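Progress report to the Skelgate Fund: open day at the Kerside workshop
Prepared by Nhung Hứa, project coordinator, 2024-09-21 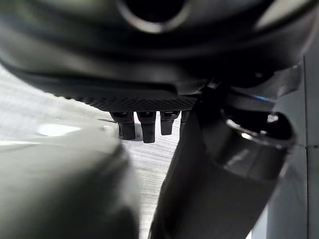 This report covers the open day which your second payment made possible, and the work we did to prepare it. The first report, sent in March, described the repair of the building and the purchase of the arm, so I do not repeat these matters.

We received 40 visitors from the town and from two colleges. The invitation went out to 200 addresses, and we had hoped for a better answer from the small firms. Only four firms sent a person. Boris Hudec telephoned several of the others afterwards, and the usual explanation was that a working morning is difficult for them. For the next visit we propose a late afternoon.

The programme had 3 parts. Quang Từ opened with a short talk about what the Veltarau project wants to do for workshops with fewer than ten employees. After this the visitors went in groups to the demonstration table, where Chiến Triệu ran the arm and explained each movement before it was made. The last part was a discussion with tea, and it lasted longer than planned.

The demonstration was picking and placing of small parts. In the first group the gripper closed too early on two attempts and the part was left on the table. Chiến stopped the program, corrected the height and started again while the visitors waited. Several people wrote on their cards that this was the most useful moment of the day, as they could see how a fault is found. The groups after this went without a stop, but the second one began late and we did not recover the time.

The view from the wrist camera was shown on a screen beside the table. It helped the people standing at the back, but the picture is dark in its upper part and the fingers take much of the space. Tín Triệu will try another lamp position before the next visit. If this is not enough, we may ask to move a small sum from the printing line to the equipment line, and I will write to you separately about it.

Two results I can already report. The Bạch workshop, which makes door fittings, has asked for a trial with its own parts, and Boris has agreed to visit them. One of the colleges wishes to send students for a half day each term - we have not yet answered, as we must first look at the insurance.

The money for catering was not fully used. The remaining amount is kept in the same budget line until you tell us your wish. The receipts and the list of visitors are sent with this report.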